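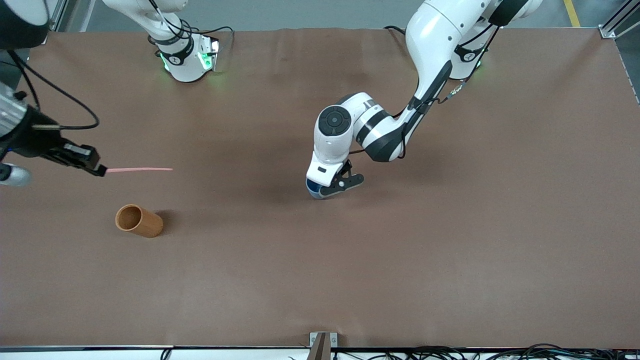

Wanda Śliwiński reckons a table wants papering the way a bed wants making, smooth first and neat second, and she told me so before I'd even got my coat off. I'd come to Grivstead on Thu 26 September to talk about work tables (yes, really, I'd been looking forward to it all week) and she'd clearly been looking forward to it too.

She papers the big tables at Sallport, and has done since they gave up on bare tops. The paper is a reddish-brown, somewhere between brick and strong tea, and I asked whether she'd picked the colour.

"I did, and I had to fight for it," she said. "They wanted white. I had white at Camenzind for years and I hated it, every thumbprint shows and it glares at you all afternoon. With this you can look down at it for hours. Pale things show up lovely on it as well, anything white or pink, you spot it straight away."

It comes on 300-metre rolls from Favutside, and she's fussy about how they're kept. Lying down, never stood on end. She once had a roll arrive with a dent right through it and found the same crease coming back at her, over and over, until about December. "I knew that crease like a relative," she said.

I wanted to know how you get a sheet that size to lie flat, as I can't wrap a birthday present without ending up with a lump in the middle. Her way is to start at the back, fix that edge, and then walk the paper towards her with her forearms, not her hands. Hands push it about, she says, and you get little ripples you'll never shift. If it starts to go off at an angle she lifts the lot and begins again.

"People try and coax it. You can't coax it! Take it up, have a breath, put it down again."

The back corner is the part she grumbles about. There's an aluminium frame with a little metal bracket on it, and a thin rail down the side of the tabletop, and paper doesn't care for either of them. She used to cut a neat notch, and the notch used to tear, so now she folds it instead and rubs the fold down with the back of a spoon. I asked what sort of spoon. A dessert spoon, from home.

We got on to floors at this point, I'm not sure how. There's a yellow line painted on the grey behind the table and Wanda has strong views on it, the main one being that nothing should ever be left across it, rolls included. "I shouted at a man about that in my first week. He was the manager."

A sheet lasts her anything from a day to a fortnight. She doesn't go by the calendar, she strokes it with her palm, and if it feels furry it comes up. The old ones get turned over and used for packing, and a few go home with her for the grandchildren to draw on, who apparently now think all paper is brown.

Did she ever miss a plain wooden top, I asked, with a bit of polish on it?

"To eat my dinner off, yes," she said. "Have you got time for a tea? I've a roll to put up on the rack first, and you can take the other end."

It was a good deal heavier than it looked.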